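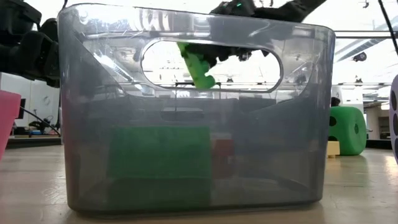 Diane Kowalchuk ran the toy library in Sadon for 20 years before she handed over the keys in October. She still comes in to do the mending.

"People think it's all jigsaws," she said. "Jigsaws are the worst of it. You can't lend one out with a piece gone, so somebody has to sit down and do the whole thing every time it comes back."

Members pay $40 a year and can take two toys at a time, for 28 days. The fee hasn't changed since she started, and she doesn't think it should. Families who can't manage it have always been able to work it off with a shift at the desk.

She is firm about how things get stored. Cardboard boxes went years ago. They split at the corners, and in a damp winter they smelled. Everything moved into plastic tubs with handles, the kind you can see into.
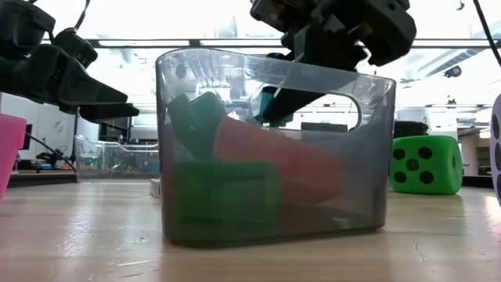
"A kid who's three can't read a label," she said. "They want to look and point. And I want to see if the marbles have ended up in with the train set."

Foam and wooden blocks go out more than anything else. Ride-on toys are popular too, but they take up half the room and the wheels wear out. She stopped accepting battery toys as donations after too many arrived with corroded contacts.

Jade Nguyen, who has taken over the bookings, wants to put the catalogue online. Diane has no objection, although she kept the card file and won't say where it is.

Asked what she would do differently, she thought for a while. "I'd have charged late fees from the start. We tried to bring them in later and there was a terrible fuss. One family had a dollhouse for two years. They were lovely about it when I rang, but they'd painted it."

It went back on the shelf in its new colour.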